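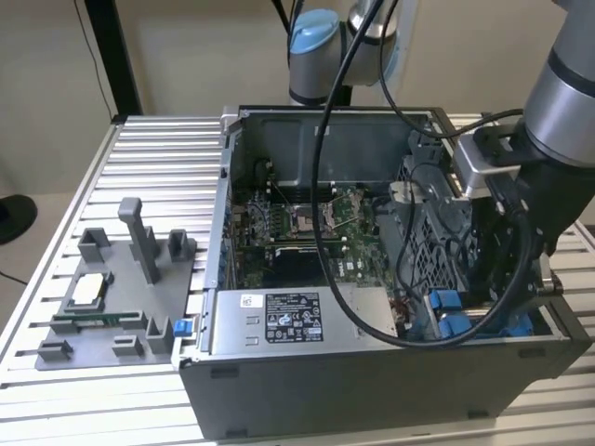 Guston Neighborhood Garden Club: Minutes, Aug 9, 2026

3 min read

Fitzgerald Mercado opened the meeting at the picnic tables and thanked everyone for coming out in the heat. The May minutes were approved with one fix (the bean trellis is on the north fence, not the south).

Harvest report
What a summer! We have picked 862 pounds so far, and the tomatoes are still going strong. Most of it went to the Pollent Street food pantry, who asked for more cucumbers and, very politely, a bit less zucchini. Eggplant was slow to start but looks lovely now.

Money
Balance is $3,769 after the hose order. The plant sale did better than last year, mainly thanks to the pepper seedlings, which were gone before lunch. Dues are still owed on 2 plots. Fitzgerald will call.

Water
The new drip line along the Heiskanen beds works beautifully and the squash leaves have perked up. The far spigot still drips. Agreed to replace the washer first and spend up to $60 on a new one if that fails.

Fall planting
Long and happy discussion here. Garlic won by a mile, with kale and spinach close behind. Someone brought a Grernent catalog and we passed it around (page with the purple garlic now has soup on it). Motion to order both hardneck and softneck, carried. Cover crop goes on any bed that is empty by the first frost.

Potluck
Yes, we're doing it again! Bring a dish made with at least one thing you grew. Sign-up sheet is on the shed door. We need folding chairs and a second cooler.

Other business
Please latch the gate. The rabbits have noticed.

Meeting closed after the tomato tasting.

Comments

marnie_k: I can bring six chairs and the big blue cooler.

Plot 14: Is it too late to put in carrots?

Fitzgerald M.: Not if you get them in this week! I have spare seed.

Contact us | © 2026 Guston Neighborhood Garden Club | Back to top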